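Wonness Building Brick Set, the big tub

I bought this one in September for my two nephews, after weeks of reading other people's opinions and getting nowhere, so let me try to be more useful than that. It's the 240-piece tub with the large studded baseplate, and I paid 94 dollars for it at the Bennani toy store, tax included. Yes, that stung a little! But my sister and I grew up on hand-me-down bricks that never quite held together, and I'd promised myself these boys would have the good stuff.

The first thing I noticed is the grip. You press a brick down and it stays put, even when the younger one carries his whole castle to the kitchen to show it off (he does this a lot). They come apart again without teeth, too, and anyone who has raised children will know what a blessing that is.

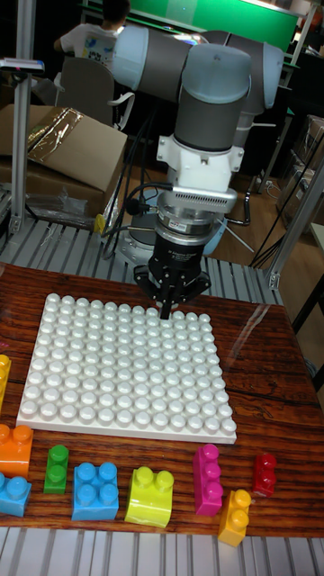

My one real grumble is the tub. The lid snaps on at the corners and I've already broken a nail on it, and there are no dividers, so the little pieces sink straight to the bottom. My friend Lesego Moodley bought the Korkalham set for her daughter and hers came with a lovely sorting tray, though she says the bricks feel lighter and she wishes she had mine. We may end up trading lids!

I wrote to Wonness asking about extra baseplates and had a kind reply from Henrique Sampaio, who told me they sell them singly for 14 dollars. I've ordered one for Christmas. Four and a half stars from me, and five if they fix that lid.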